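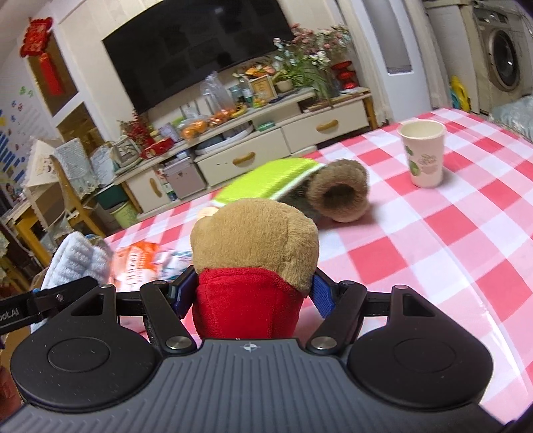 I've been sewing for other people's kids since before my own could walk, and today I finally get to tell you that Jirndale is getting a proper toy mending shop. Wurmont Toy Repair opens its doors on Thu 19 February, at the old shoe store on Pitar Street, and yes, I'm the one behind the counter (and the one who painted it, twice, after the first green went wrong). We take soft toys of every kind, dolls, puppets and the odd knitted dinosaur. Teddy bears will be most of the work, I'm sure of that, and a brown plush one in a bright red fleece sweater is just the sort of customer I love. Fleece is easy on old seams, it doesn't fray when you cut it, and if a bear has gone thin around the middle it covers a lot of sins!

So how did this get started? For years I did the mending at my kitchen table, evenings mostly, with a shoebox of glass eyes and a coffee can full of thread ends. Last year I mended 273 toys that way. The dining chairs were full of rabbits. My family was very patient about it, but when we couldn't find anywhere to eat a birthday dinner I figured it was time to look for a place with a door that locks.

The shop has a long cutting bench by the window, two sewing machines and a wall of drawers that came out of the Nwosu button factory when it cleared its stockroom. I bought 400 cards of buttons along with the drawers and I'm still sorting them. If you have ever lost a button off something from the seventies, come in and rummage. Those are for sale too.

Prices first, because everyone asks. A simple seam or a loose ear is $10 while you wait. Restuffing, new paws, new eyes and anything to do with growlers gets a quote before I start, and if you don't like the quote you take your toy home and owe me nothing. Most repairs take a week. Very old mohair takes longer, and please don't wash it before you bring it in. I mean it, no washing machines! Dust is fine, I have a brush for that.

On opening day we'll have hot cider, a table of fabric scraps for kids to dig through, and a free ribbon for every toy that comes along, broken or not. I've cut 700 of them, so bring the whole shelf. There's a small exhibit in the back room too, with old pattern sheets and a few toys I've had permission to keep, including a felt donkey with three different legs.

Regular hours are Tuesday through Saturday, ten to five, with a late evening once a week that I'll settle when I see who turns up. Parking is behind the bakery. Reporters are welcome any time during opening day, and I'm happy to talk at the bench as long as you don't mind me stitching while I do it. Call or stop by the shop to set something up.

Wurmont Toy Repair, Pitar Street, Jirndale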